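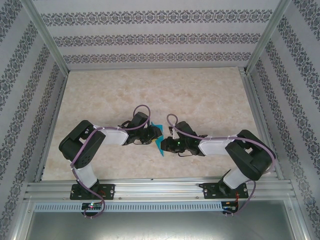
A reader wrote after my last piece to say that beige marble patterns always look like a hotel bathroom to her, and did I really mean to live with one? Well, I did wonder the same when I ordered the Jallar panel, and I dithered over it for most of May, but I've grown terribly fond of it!

It's a soft, warm sort of beige, and the pattern is quiet enough that small bright things stand out nicely against it - a real blessing when you drop as many bits and pieces as I do. Crumbs are another matter, I'm afraid, and blend in beautifully.

I paid 70 for mine, delivery included, and cutting it to size took me a whole evening with a borrowed knife (do measure twice, the corners are unforgiving). The Auer one I had before was cheaper and curled at the edges, and I never quite forgave it. My one grumble with the Jallar is that it only comes up to 800 mm wide, so anything bigger means a join.

Four stars from me, and I'd happily buy another for the hall.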